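Gresada Tabletop Arm -- Demo Days at Our Fostport Shop

Item no. 751. Comes with the arm, the wrist camera, the two-finger gripper, a table clamp and a 60-page starter guide.

I get asked all the time whether the Gresada is any good for people who have never touched a robot, and my answer is always the same: come and try it! We run open afternoons at the shop in Fostport, and Roos Willems and I keep one arm set up on the front table so you can drive it yourself (yes, kids too, if they can reach the handles).

Our last open day was a busy one. Jirayu Ongart came over from Zasik, the people who write the control software, and spent most of the afternoon letting visitors move the arm over whatever was on the table while the wrist camera ran on the big screen. People love that part. You nudge the handle a tiny bit and the whole view slides, and then somebody behind you starts yelling directions -- left, no, your other left!
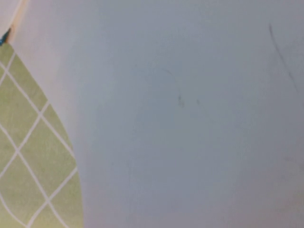

Wrist camera view from the open day, green diamond pattern at left.

The camera sits close to the work, so you get a very near look at things and not much of the room. If you want the wide view as well, ask me about the Zacharias side stand, sold separately. I use one at home and wouldn't go back.

A few things visitors wanted to know. The cable is 20 feet long. The arm plugs into a regular wall outlet. The software runs on an ordinary laptop, and Jirayu says an older one will do fine for the basic lessons. Spare finger pads come in a bag of 200, which sounds like a lot until you have a classroom full of beginners.

The next open afternoon is 11/1/25, and we'll have the same arm out plus the new handles that came in back in August. No sign-up needed. Bring something small you'd like to see it pick up, and if you want a longer turn at the controls, email Roos first and she'll save you a slot.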